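Operators wanted: teaching robot arms by hand and by remote control
Likutine, Olside site. Part time, paid, starting in November 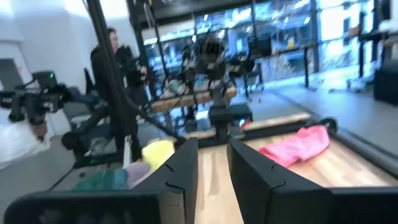 Let's begin with what this job isn't going to do. It will not put a robot butler in your kitchen by spring. We have read the same press releases you have, and we work next to the machines, so we are harder to impress. What we need is people who can sit or stand at a control station, move a pair of arms through a dull household task, do it again, and tell us plainly when it went badly.

The work

Most of the day is remote control. You hold the controls, the arms follow, and the cameras record what you did. Tasks are small tabletop jobs: picking up a cloth, moving soft objects from one side of the table to the other, putting things back where they started. Some of it is hand guiding, where you take hold of the arm and walk it through the motion yourself. People expect hand guiding to be easier. It is for the first ten minutes, and then your shoulders have an opinion.

A shift is four hours with breaks. Within a shift you will record the same task up to 65 times. If that number makes you want to close the page, please do.

We keep the failures as well as the good runs, labeled as failures. A dropped cloth marked "success" does more harm to us than a dropped cloth. The last group we trained included several very quick operators whose labels we had to throw out, so you will be judged on honest labeling first and speed a long way second.

What we are trying to find out

The project is called Mkhize. The claim being tested is that a robot shown a task by several different people learns it better than a robot shown the task by one expert. It sounds reasonable. Plenty of things in this field sound reasonable. Abdelghani Belhaj, who runs the study, thinks the claim will hold for cloth and fall apart for anything stiff. Ásdís Arnardóttir, who looks after the training software, thinks it will fall apart for cloth too. You don't have to take a side, and we would like it if you didn't try to help either of them win.

We are looking for 13 operators. We want a mix, including people who have never touched a robot. Gaming experience is fine but don't lean on it in your application. We have not seen it make much difference past the first day.

You should

Be 18 or over and able to work at the Olside site in person
Be able to use both hands at once for stretches of 20 minutes
Be comfortable being recorded by the cameras on and near the arms while you work
Write a clear two-line note at the end of a run, in English
Be able to stop the moment you are told to stop

You do not need a degree, a programming language or a passion for innovation. Please leave that last one out of the cover letter.

Pay and hours

$16 an hour, training included. Shifts are mornings or afternoons and you choose one and stick with it. The contract runs seven weeks. It may be extended, but we have heard "may be extended" ourselves and would not plan rent around it. There is no bonus for the number of runs, for the reason given above.

Training takes two shifts. Faustino Arriaga teaches the controls and the emergency stop, and you don't record anything until he signs you off.

Your recordings

Video and arm movements from your shifts are kept by Likutine and used to train models. Your name is removed from the files. Your body may still be visible in the background of some recordings, and we can't promise that every such clip will be blurred, so ask about it before you sign. You can leave the study at any time and are paid for the hours worked.

How to apply

Write to Enda Kinsella at the Olside front office by October 20, 2020. One page is enough. Tell us which shift you want, and describe a repetitive job you have done and what you got wrong in it. Applicants we'd like to meet will be asked in for a half-hour trial on the arms, paid at the same hourly rate. We answer everyone, including the people we turn down.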